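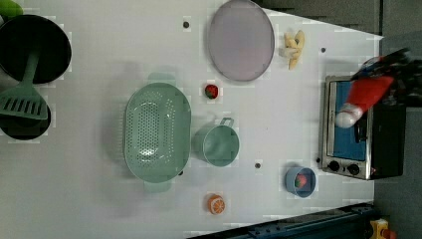

Home | Sites | Kit | People & Hours | Archive
Filed under: Walkrounds, Automation at Work
8 comments

Monthly walkround: automated sorting bench, Plallen returns depot
Date: 5/2/25
Reason for visit: routine, plus one grumble about elbows

The Delta bench has been taking its share of the toy and kitchen returns since August, and this is the first sheet drawn up for it. The old sheet was for a conveyor and kept asking after the belt.

1. Walkway beside the bench clear. YES
Comment: Clear at 8 in the morning. Clear again after lunch, when I came back without warning, so I'm inclined to believe it.

2. Stop button can be reached from both working positions. PARTLY
Comment: Fine from the front. From the packing side you have to lean over a stool that has no owner and has been there longer than the robot. Remove stool.

3. Staff know who may restart the arm after a stop. YES
Comment: Everyone I asked gave the same answer. Two of them gave it before I'd finished the question.

4. Floor markings visible. NO
Comment: Worn through where the trolleys turn. The tape was ordered from Sfakianakis and has arrived, and is sitting on top of the cupboard in its wrapping.

5. Hands kept out while the arm is moving. YES, WITH A REMARK
Comment: The habit from the hand-sorting days was to straighten anything that landed crooked, and people who did it for years still twitch. One sorter now keeps her hands in her apron pockets for the whole shift. She says it's comfortable. It looks like someone waiting for a bus.

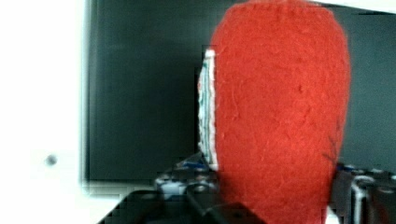

6. Soft goods handled without snagging. NOT TESTED
Comment: The Palus manual has a page on fabrics and a page on hard plastic and goes quiet about anything in between. Felt, fleece and the like should go on the weekly check until somebody has watched a decent number through. I've written this in the margin of the manual as well, in case the margin gets read more than I do.

7. Lifting and reaching. IMPROVED
Comment: Fewer bad shoulders, by general agreement. The bending has moved to the reject crate, which sits on the floor. Put it on a stand. I asked for a stand under the conveyor sheet too.

8. Work rate reasonable for people feeding the bench. UNDER REVIEW
Comment: The target is 700 items a shift. The arm has no opinion on this. The feeders have several, mostly that it never stops to look at anything, so neither can they. Used to be that an odd item got passed round and discussed. Breaks are being taken in full, and the kettle log (yes, there is one) bears this out.

9. Noise. ACCEPTABLE
Comment: Quieter than the conveyor. The radio can be heard again, which has reopened the matter of what's on it.

10. Training up to date. NO
Comment: 26 people on the rota, and the night shift had roughly half the session before the room was needed for a leaving do. Finish the other half. The sign-off form says they've had all of it, and wants correcting.

11. Job changes explained in writing. PARTLY
Comment: The letter calls sorters "bench partners". They've asked to be sorters. I'd let them.

Score: 80 out of 100. The pass mark is also 80.

Still open: stool, tape, stand, night shift training, the letter. Copy to the shift office and one for the noticeboard, on the side that isn't the rota.

Shared 26 times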